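The Last Bus to Grakstead

I missed the last bus by the length of a sneeze. I'd like to blame the driver, but I was in the chip shop doorway arguing with myself about vinegar, and by the time I looked up the tail lights were going round the corner by the bank.

So I walked. It's 3 miles to Grakstead if you take the old road, and I had good boots on and a bag of chips (with vinegar, I'd won), so how bad could it be? Well, it was January, and dark, and the wind came over the fields as if it had been saving itself for me.

Halfway along there's a bus shelter that hasn't seen a bus in 25 years. There was a woman sitting in it. Old, tidy, handbag on her knees.

"Is it due?" she said.

"I don't think they stop here any more," I said.

"Mine does."

I offered her a chip, because what else do you do? She took the biggest one, thanked me, and told me I'd left the back door unlocked. Then she asked if my mother still hummed when she ironed. I said yes, she did, all the time, it drove us mad!

I hadn't told her I had a mother. I hadn't told her I had a back door, either.
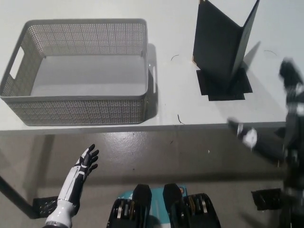

I heard an engine then, and turned round to look. Nothing on the road at all, only the hedges moving. When I turned back the bench was bare, and one of my chips was lying on it with a bite gone.

I ran the rest of the way. The back door was open an inch, and upstairs my mother was ironing, and humming.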